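Maysoun Tarawneh has been making dish soap, hand soap and laundry liquid for 20 years, first for a hotel supplier and now under her own name at Troncoso, a refill shop with two rooms and one long counter. We talked in March, before opening, while she weighed out citric acid for the afternoon.

She did not plan on a shop. "I wanted a workshop with a door I could close," she said. "People kept knocking and asking if they could fill a jar. After a while it was easier to leave the door open."

The first product was a plain dish soap called Follar. It has no scent and very little color, and for the first year customers told her it looked weak.

"They wanted it thick. Thickness is salt, mostly. You add salt to the base and it thickens, and then you add a bit too much and it goes thin again and you can't get it back. I threw out whole batches learning that." She now tests every batch in a cup before she touches the main tank.

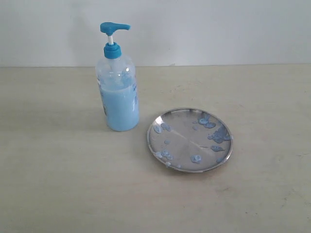 ## On pumps and bottles

Tarawneh would like customers to bring whatever they have at home. She does ask them to rinse it and let it dry overnight.

"Water left in the bottom is the main problem. The preservative is measured for the soap I sold you, and now you've watered it down. Three weeks later you come back and say it smells off."

Pumps cause more complaints than anything else in the store. A pump that works well for hand soap can clog on a thicker dish soap, and a spring will rust if it isn't the right kind. She keeps a drawer of spares and sells them at cost. Her only employee, Reece Lightfoot, handles most of the repairs.

"Reece runs hot water through it first," she said. "Nine times out of ten that's the whole repair."

## On price

A liter of Follar costs less than it did when she opened, partly because she buys the base in larger drums. Last year the shop filled 2,875 containers, and she writes each one down by hand in a ledger. The smallest was a travel bottle. The largest was a tub that In-ho Cho brings over from his restaurant on a hand truck.

"In-ho argues about the price every time," she said. "He's right to. He buys a lot of it."

She has turned down offers to put her laundry liquid, Heko, in supermarkets. The last one would have meant a new label, a fixed scent and a contract for 37 stores.

"I asked them who would take the empties back. They said they'd look into it. I never heard from them after that — so I suppose they're still looking."
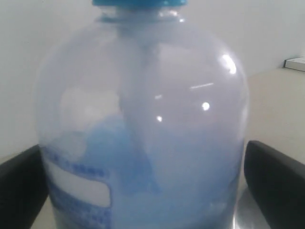

## On what comes next

She is working on a powder for dishwashers and isn't happy with it yet. It cleans glasses well and leaves a film on dark plates. Deok-su Moon, who taught her the trade at the hotel supplier, thinks the water in town is too hard for the formula. She thinks the formula is wrong.

"I'll give it until summer," she said, and went to unlock the front door.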